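Lornach Robotics Club
Box Handling Project -- Frequently Asked Questions
Last revised Saturday, August 30, 2025

General

What is the project?
Members build and program a tabletop arm that opens a shoebox, takes out the contents, puts them back and closes the lid. The work runs from the first fall session until the open evening in March. It counts as the club's main build for the year. Smaller side builds are allowed if they don't use the shared bench during project hours.

Why shoeboxes?
They are cheap, they come in a limited range of sizes, and they are harder than they look. The cardboard bends when it is gripped. The lid has to be lifted more or less straight up or it jams on one corner. Tissue paper gets into everything. A task with rigid blocks would be finished in a few weeks.

Who can join?
Anyone aged 14 or over who lives or studies in the Lornach area. Members under 18 need a signed form from a parent or guardian before their first session. The form is at the front desk of the Flanagan Building.

Do I need to know how to program?
No. New members start on the mechanical side or on data labeling and pick up Python from there. If you already program, bring a laptop with a working Python install. Club laptops are limited and go to people without one.

What does it cost?
The project fee is $200 for the year, payable in two parts. It covers motors, printed parts, cable and wear items. It does not cover your own tools. Reduced fees are available on request; ask at the desk.

Sessions and teams

When does the club meet?
Twice a week in the evening during term. Dates are posted on the door of the workshop and on the members' page. There are no sessions during school breaks, but the workshop can be booked.

How are teams formed?
Teams have four members. You can apply as a team or be placed in one. Each team has to cover mechanics, control, vision and records. One person may hold more than one of these, but records must be kept by somebody named on the team sheet.

Can I change teams?
Up to the first design review, yes. After that only if both teams agree in writing.

Can we work at home?
Yes. Software, labeling and still photos can all be done at home. Arms with the Cimton power supply stay in the workshop. If your team owns its own low-voltage arm, you may take it home, provided it has passed the safety check.

Hardware

Which arm do we use?
The Lallo kit, which is the club's own design. It has a fixed base, two fingers and a wrist camera mount. Drawings and the parts list are on the members' page. Teams may redesign the fingers freely. Changes to the base or the first joint need approval at a review.

How heavy a load can the arm lift?
Plan for the lid and one shoe. The arm is not meant to lift a full box, and a trial in which it does so is not scored.

What do the fingers need to do?
Grip the lid by its long sides or by a cutout, if it has one. Both methods are allowed. Most teams start with the side grip, which needs less accuracy but crushes thin lids. The cutout grip needs a narrow fingertip and a good position estimate.

Photos and test data

What photos does each team hand in?
A set of still photos of every box it plans to use, taken before any arm trials with that box. The set must show the box closed, open with the lid off, and open with the lid resting against one side. The last of these is the pose that vision code most often gets wrong. The top of the lid and the side of the box are usually the same color, and the software tends to merge them into one shape.

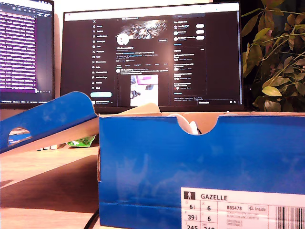 Lid-against-side pose, blue Gazelle box on a desk.

Does the background have to be plain?
No. Ordinary desks, screens, plants and cables are fine. Keep the arm out of the still set. A plain background makes the detector look better than it is, and the scored trials are run on a cluttered table.

Should the size label be visible?
In at least one photo per box. It doesn't have to be complete. Copy the article code into the records sheet where it can be read -- for the box shown it is BB5478 -- and use the code as the folder name. Do not use the color or the model name alone, as several boxes may share them.

How many boxes does a team need?
Eight by the first review. They should not all be the same brand. Boxes with attached lids may be photographed but are not used in trials.

Can we use boxes with damage?
Yes, if the damage is noted. A torn corner or a soft rim changes how the lid seats. Replace a box once the lid no longer closes by hand.

Where do the files go?
On the team drive, in the folder for that box. Original files only, no filters and no cropping. Label files go in the same folder as the photos.

Scoring

How is a trial scored?
One point each for lid off, item out, item in and lid closed. A point is lost if the box leaves the marked area. Teams may stop a trial at any time and keep the points earned so far.

Can we restart a trial?
Once, and only before the lid has been touched.

Who do I contact about something not covered?
Leave a note in the project tray at the Flanagan Building front desk, with your team name on it. Answers are added to this page.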